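Who Gets Thanked? Credit and courtesy in student group work

Project report, second year, Communication and Learning
Sieglinde Ruppert and Chiyo Nakajima

Why we picked this

We both came out of our first year with strong feelings about group work. Chiyo had a brilliant group at Kotness and still writes to all of them. Sieglinde had one where a whole section of hers went in under somebody else's name, and she said nothing until June, by which time the marks were out and it seemed silly to bring it up. When our tutor asked for a topic we had this one in about a minute!

Our question was a small one: when students work together, how do they tell each other that a piece of work was good, and what happens when they don't?

What we did

We sent a short form to 200 students at two colleges, Kotness and Abugri, and 171 filled it in, which was far more than we had dared hope for (thank you, everybody). Of those, 152 had done at least one group project that counted towards a mark, so the results come from them. We then talked to 12 people for half an hour each. Sieglinde did the interviews at Kotness and Chiyo took the train out to Abugri, where she was fed very well.

What people told us

Most of the people we interviewed could remember a particular thank you, word for word, sometimes from years back. One had kept a note that only said "your graph saved us". We loved this. The unkind things were remembered just as clearly, but people found it harder to say who had been unkind. It was usually "the group" that went quiet, or "someone" who changed the slides overnight without asking.

Being left off a title page hurt more than being argued with. Several people told us they quite liked a good row over a draft, as long as it was about the draft. What they hated was finding their paragraph gone and no message about it.

Groups that wrote down who did what in the first week had fewer complaints in our interviews. We can't claim the list caused that, as friendly groups may simply be the sort that make lists, but it would be a great thing to test properly. 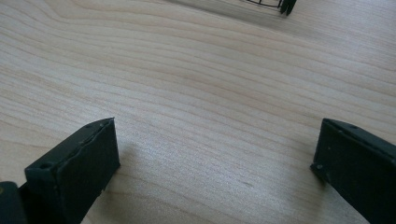

Zosville, 24/01/2022

We gave our first talk on the project to the other second years and got some very useful questions. The best one was whether people who had a bad time were more likely to fill in our form. They may well have been, and we should have asked those who didn't reply for a reason. Another group, Pustovex, has offered to swap drafts with us before the final hand-in, and we said yes straight away.

For the next round we want to ask tutors the same questions, and to add one about online chats, where half of this seems to go on.

Who did what: Sieglinde wrote the form and the section on method. Chiyo did the counting and the first draft of the results. We argued over the rest together.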